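To: manipulation-methods list
Date: Sun 7 July
Subject: Re: Wrist view only vs. wrist plus overhead for bin tasks

> We tried your setup from the April write-up on our own two-arm
> station and got nothing like your numbers. The policy reaches into
> the bin fine, but it closes too early and comes up with nothing.
> Did you train on wrist views alone, or was there an overhead view
> as well? And did you do anything to the episodes where the other
> arm is in view? We were thinking of throwing those out.

Wrist views alone, one per arm. We had an overhead view in the first runs and dropped it after the Breser baseline did as well without it. That part of the write-up is badly worded and I will fix it in the next version.

On closing too early, check how you label the gripper command. We had the same problem for a while. Our logs store the measured finger opening, and we were training on that as if it were the command. With cloth the two are quite different, as the fingers stop on the fabric before they get to where they were told to go. Once we switched to the commanded value the early closing mostly went away. The training set is 871 episodes, all with fabric items and plastic bins on the same table.

The second thing is the starting pose. We begin each episode with the fingers open and the wrist back far enough that the bins and a good stretch of the table are in view. If you start right over the bin, the policy never learns what the approach looks like, and it has nothing to go on when the bin has been moved.
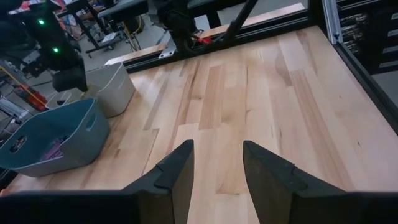 Please don't throw out the episodes with the other arm in view. We tested that. We masked the second arm in one set of runs and left it alone in another, and the masked version was worse at keeping clear of it when both arms wanted the same bin. The unmasked one slowed down or waited. I can't say how well that carries over to a station with different spacing between the arms.

We use 2 past frames per view as input and predict short chunks of actions. Going to 4 past frames made training slower and the results a little worse, and I don't have a good explanation. My guess is that the policy starts copying its own recent motion. If anyone on the list has seen this with the Jorano code, I would like to hear about it, as our loader is a fork of theirs and the bug could be on our side.

The Gimum config files are in the same folder as the write-up. Use the one ending in "cmd", the other has the old gripper labels. It expects the left arm's wrist view first, and it will not complain if you swap them.

If you can send me a few of the failed episodes with the gripper traces, I'll run them through our plotting script and see if the early closing looks the same as ours did.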